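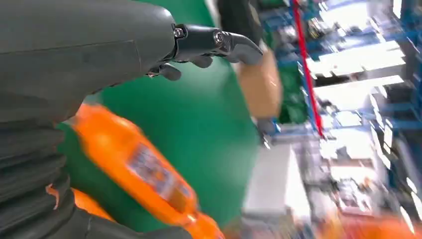 Dark gray housing with a matte surface

Surface sheen is the degree to which a surface reflects light in a single direction. A surface with high sheen is called glossy and one with very low sheen is called matte. Terms for the levels between them, including eggshell, satin and semi-gloss, are used mainly in the paint trade and differ from one maker to another.

Causes

Sheen depends mostly on how smooth a surface is. Light striking a smooth surface leaves it at the same angle at which it arrived, and a viewer standing in the right place sees a bright highlight. Light striking a rough surface is scattered in many directions, so the surface looks much the same from every side. The roughness involved is often too fine to feel with a finger. The material and the angle of the light also have an effect, and most surfaces look shinier when seen from a low angle.

Color is a separate property, but the two influence each other. Dark colors tend to look deeper under a glossy finish and grayer under a matte one.
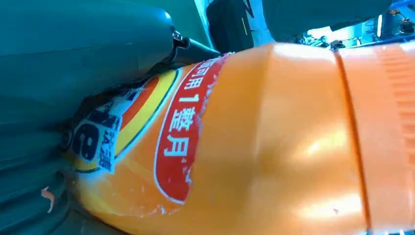
White highlights on glossy orange plastic

Plastics

Molded plastic takes on the texture of its mold. A polished mold gives a glossy part, and a mold that has been blasted or etched gives a dull one. Dents and creases in a glossy plastic are easy to see, as they bend the reflections. Matte texture hides small scratches better but can become shiny where it is rubbed often.

Paints and varnishes

In paint, sheen is controlled by the share of pigment to binder and by flatting agents such as fine silica. A glossy paint has more binder, which forms a smooth film over the pigment. Such films are easier to wipe clean and are commonly used on doors and trim. Matte paints are preferred for ceilings and uneven walls.

The Nevier varnish works, at Prurnow, sold its products in 5 grades of sheen, numbered from dull to bright. Its rival Jutus offered only 2, named Plain and Bright. The Lungu color archive keeps 900 painted panels from both firms, stored in the dark to slow yellowing.

Measurement

Sheen is measured with a glossmeter, which sends a beam of light at a surface and records how much is reflected at the matching angle. Results are given in gloss units. The scale is set using a polished black glass standard, which is assigned a value at or near 100. Metals and mirrors can give much higher readings.

See also

Luster (mineralogy)
Patina
Sandblasting
Varnish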